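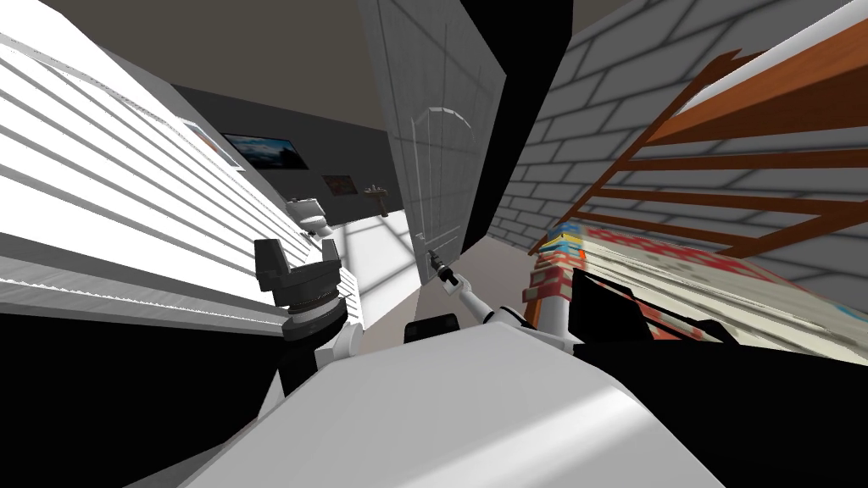 We use cookies to remember your settings. Accept | Manage

The Ferry to Trekivora

My grandmother kept the letter in the bread tin, under the paper, and for years I thought that all families did so. When she died my mother gave me the tin and did not open it. I took it home on the bus, on my knees.

The letter was from a man called Ott Rozīte. He wrote that he had bought a small house on Trekivora, with 6 plum trees and a well, and that the ferry left from Drastel at 7 in the morning. He wrote that he would stand on the pier each day in April. He did not write what he wanted. I think he believed it was clear.

My grandmother never spoke of any island. She married my grandfather, who repaired shoes, and she was kind to him. She did not like plums. As a child I found this strange, as she would eat everything else, even the skin from boiled milk.

In April I went to Drastel. I slept badly in a room above the bakery, and long before seven I was on the quay with the tin in my bag. The ferry was smaller than I expected. A woman sold me a ticket and asked if I had family over there. I said that I did not know yet, and she gave me my change.

The crossing took 2 hours. The sea was grey and rather flat. An old man beside me was peeling an egg very slowly, and he put the pieces of shell into his coat pocket. When we came near the island he stood up too early, as old people do, and held the rail. 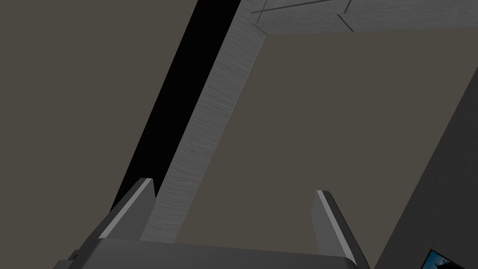 Rozīte is dead nine winters now, the old man told me when I asked, and he did not look at me while he said it. He went down to the boat every April, the old man said, also when his legs were bad, and afterwards he drank one coffee at Canpolat's and walked home.

I asked if he had ever married. The old man thought about it.

"He had a dog," he said. "Noltik. A good dog."

The house was at the end of a path with grass in the middle. Somebody had painted the door green, and there was a child's boot on the step. I did not knock. Behind the wall I could see the plum trees, already in flower - white, and very crooked - and the wind was taking small pieces of them over the road.

I had thought I would leave the letter there. I had even a stone in my pocket to put on top of it. But a boy came out of the door with one bare foot, took the boot, and looked at me.

"Are you for the eggs?" he asked.

I said yes. He brought me some in a paper bag, and I paid him, and I put them in the bread tin on top of the letter, so that they would not break on the way back.

200 shares | 7 comments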